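4.2 Finding the stitched border as a perception target

Flat cloth is hard to grasp and easy to lose. Once a towel is lifted and gathered between two sets of fingers, its outline tells a planner very little, and the corner detectors we tried first gave confident answers on folds that were nowhere near a corner. What survives the gathering is the stitching. A colored seam bends with the fabric, stays the same color along short stretches, and runs at a nearly constant distance from the true edge. We were delighted by how much this one cue could carry, and the rest of this section describes the module we built on it, which we call Prillby.

Prillby takes synchronized frames from the gripper-mounted cameras and the head camera and returns a set of short curve segments, each with a direction and a confidence. It has two stages. The first is a small segmentation network that labels thread pixels against cloth. The second links those pixels into ordered segments and passes them to the grasp planner, Chisholm, through a shared buffer that holds the last 27 frames. Chisholm never sees an image. It reads only the segments and the finger poses, so it can be replayed offline against old recordings, and Ewan Lamont's replay tool made this so quick that most of our planner changes were tested over lunch.

The two viewpoints fail in different ways. In the gripper view the thread is large and its individual colors are easy to separate, but the fingers hide a good part of the cloth and a single fold can fill most of the image. In the head view a cloth spread on the table can show a long run of its border at once, while the thread itself is thin and close to the limit of what the network can pick out. Figure 5 gives one frame of each kind. 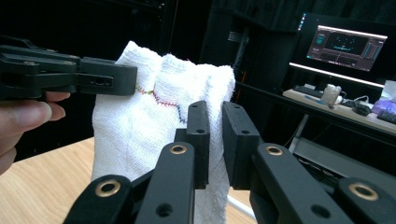
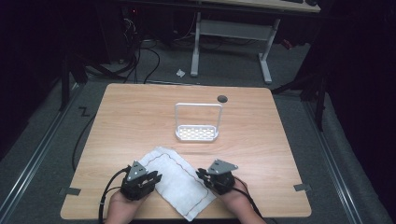

Figure 5. Gripper view of a gathered towel with a multicolored seam (first) and head view of a cloth with a red stitched border on the table (second).

The multicolored seam deserves a word. Our first version of the thread classifier clustered by hue and treated each color as a separate object, so a rainbow thread came back as a string of tiny, unrelated pieces. Noémi Fülöp suggested dropping hue entirely and training on local contrast plus orientation, and the improvement was visible the same Tuesday we switched. Segments that had been broken at every color change now run continuously through them, and the same weights handle a plain red border without retraining. This is our favorite result in the paper!

Linking is done greedily. Starting from the most confident pixel, the linker steps along the local orientation and accepts the next thread pixel if the turn is below a fixed limit. Where the cloth folds over itself the seam may turn sharply or vanish, and the linker closes the segment there instead of guessing across the gap. We tried a learned linker that bridged gaps, and it was lovely on spread cloths and wrong on bunched ones, joining seam pieces from two different layers. Leaving the gap open costs Chisholm a little information and saves it from a class of bad grasps that we found very hard to catch later on.

Segments from the two views are merged in the table frame. A gripper-view segment is projected using the finger pose, and a head-view segment using the table plane, which is only valid when the cloth is lying down. For cloth held in the air the head-view segments are kept with low confidence and used mainly to decide which side of the towel the border is on. The merge step keeps at most six segments per frame. Raising this limit slowed the planner and did not change which grasp it chose in any of the 100 recordings we replayed.

Two weaknesses remain. Looped terry throws small shadows that the network sometimes labels as thread, mostly under low side light. Cloths with no contrasting stitch give Prillby nothing to work with, and for those we fall back on the outline method of Section 4.1. We would love to see someone try the same idea with woven hems, where the cue is texture alone, and the Greswood annotation format described in Section 5 already has a field for it.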